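The last good napkin

Some time in the past few years, and I cannot say exactly when, the cloth napkin left my life. There was no farewell. One evening I was dabbing at my chin with something that had been ironed, and the next I was in a restaurant in Plisley trying to clean mussel liquor off both hands with a square of paper the size of a bus ticket.

I asked for another. It came folded into a triangle on its own saucer, as if it had been ill.

I should say that I come from napkin people. My grandmother owned 96 of them, in sets of 12, and kept a list inside the cupboard door showing which set was resting and which was on duty. She did not entertain. She lived in a terraced house in Crabtree with a table that sat four if one of them was thin. But she held that a household should be ready for a bishop at short notice, and when she died the bishop had still not come and the napkins were shared out among the rest of us. I got the peach ones.

For a long time I used them badly. Peach damask does not go with beans on toast, and it goes even less well with a child. I put them through the wash with a red sock in September and have had 12 coral ones ever since, which I think she would have disliked more than my divorce.

It was the mussels that made me look into the matter properly. I began, as everyone does, by ringing a laundry. Bukura Linen occupies a long brick shed on the Molletlow road, behind a tyre place, and has been washing other people's tablecloths since before I was born. In its best year it had 253 restaurants and hotels on its books. It now has five, plus a golf club that pays late. The manager took me along the ironing line on a Friday morning, shouting over the rollers, and was very good about my questions, most of which were stupid.

The sums are not complicated. A cloth napkin has to be bought, washed, pressed, folded, counted and then bought again when a guest takes it home in a handbag or uses it to polish a shoe. Lipstick is bad. Turmeric is worse. Candle wax has to be frozen and picked off by hand, and the hand wants paying. One hotel sent out 3479 napkins over a single wedding season and got back a number that the manager would only describe by looking out of the window.

Paper, meanwhile, asks for nothing. It arrives in a box and leaves in a bag. Some of it is now called 'linen-feel', which tells you that someone, somewhere, has felt linen and is prepared to be vague about it.

The trade's answer has been to move the formality elsewhere. Having taken the napkin off the table, restaurants began to put other things on it. We have had the slate, the roof tile, the miniature shopping trolley of chips. We have had bread in a flat cap. I ate at a place last winter where the cutlery lived in a drawer under the table and had to be discovered, like a will. My knees found it first.

And we have had the placemat that thinks it is a plate, and the plate that thinks it is a placemat. I own some of each. Setting a table used to be a matter of putting the fork on the left and hoping. Now it starts with a blank white surface and a decision about what sort of person you would like to be by eight o'clock, and I have stood over mine for the length of a radio play without getting any further than the surface.

Folding does not help. I sent off for a booklet, which promised a lily, a fan and a thing called the Cardinal's Hat. My lily looked like something that had been posted through a hedge. My fan lay down. The Cardinal's Hat I managed once, at two in the morning, and it has not been seen since. The manager at Bukura says the only fold worth knowing is the flat rectangle, and that everything else was thought up by cruise ships.

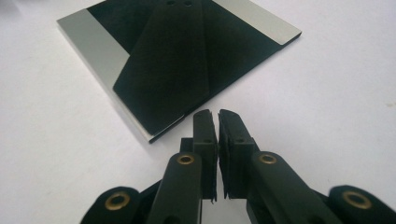
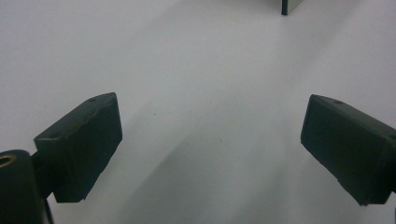
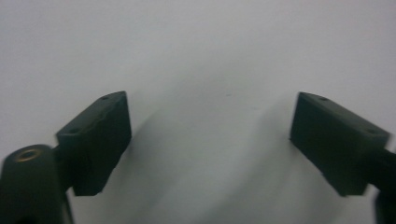
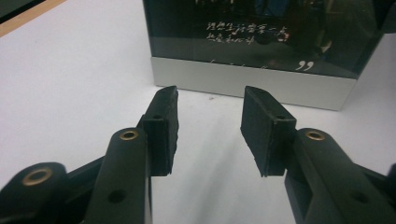 White surfaces, four times over. Black on silver in the first.

I did go back to Plisley. I took a coral napkin with me in my coat pocket, and when the mussels arrived I shook it out and put it across my lap with what I hoped was a natural air. The waiter looked at it for a moment and asked whether I had brought it from home. I said I had. He said his mum had some like that, only peach.

Then he brought me the paper one anyway, on its saucer, and I used it to wrap the shells.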